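Scissors storage — tray, hooks or what?
Sewing & Paper Crafts > Workroom Talk

gilangk
July 23, 2018
ok so I am finally sorting the craft table and the scissors are the problem. always the scissors
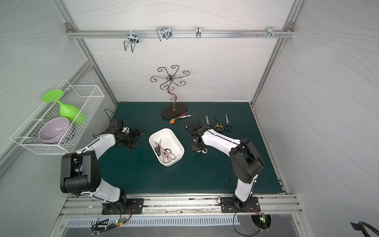 I want one home for them. Black ones and the pink ones I reach for most so those go in the white tray. The all metal pair, the yellow/black and the blue are the ones I can't decide on. Tray gets crowded fast and then you're digging with points sticking up at you. Have 24 hours before my sister shows up with two kids so need something that works NOW, pretty can wait till September
— Gilang Kusuma

pinsandneedles
Hooks. You already have a rail with hooks on it across the back. Hang them by the handles, done

mossybobbin
disagree w/ hooks if kids are coming. Open scissors on a hook at face height, no thanks. Tray with a lid, up on a shelf

pinsandneedles
who said open?? close them first. And it's the back wall, they'd have to climb on the table

mossybobbin
kids climb on tables

gilangk
these kids definitly climb on tables

hemline_90
What's the wire basket on the left doing? Looks like a goblet and a bowl in there or near it. Take the dishes back to the kitchen and you've got a whole basket for scissors. Mesh is fine as long as you drop a bit of felt in the bottom, otherwise the tips poke thru

gilangk
yeah the bowls are for beads and buttons, in theory. the green goblet is for nothing. I just like it

hemline_90
then the goblet can go be liked somewhere else lol

tannerbee
Do not mix paper and fabric scissors in one tray whatever you do. Learned that with a pair that cost me 40 bucks and now won't cut ribbon. Bit of yarn on the handle of the fabric ones. Everyone in my house knows yarn = hands off

mossybobbin
seconding the yarn. Also the Dratholm drawer inserts are ok, long slots, one pair per slot. Not cheap

tannerbee
Had the Dratholm one, slots too narrow for big handles. The Odard roll is better, canvas, ties shut, goes in a closet when company comes

pinsandneedles
a roll means unrolling it every single time. You'll quit by week two and they'll be all over the table again

tannerbee
been using mine daily, two years. speak for yourself

quiltnook
nice curly metal stand btw. What is it for? If the arms are strong enough you could hang the little snips off it

gilangk
jewelry mostly. it tips if you load one side so no scissors on it I think. The orange spoon next to it needs to go back to the kitchen too, I know, I know

quiltnook
fair

gilangk
ok plan for tonight — fabric pairs get yarn and go in a shoebox on top of the closet. Paper ones stay in the tray, tray goes up high too till the kids leave. Will try the hooks after. Still not sold on the roll but will look at it

pinsandneedles
hooks!! post when they're up

mossybobbin
lid on the shoebox pls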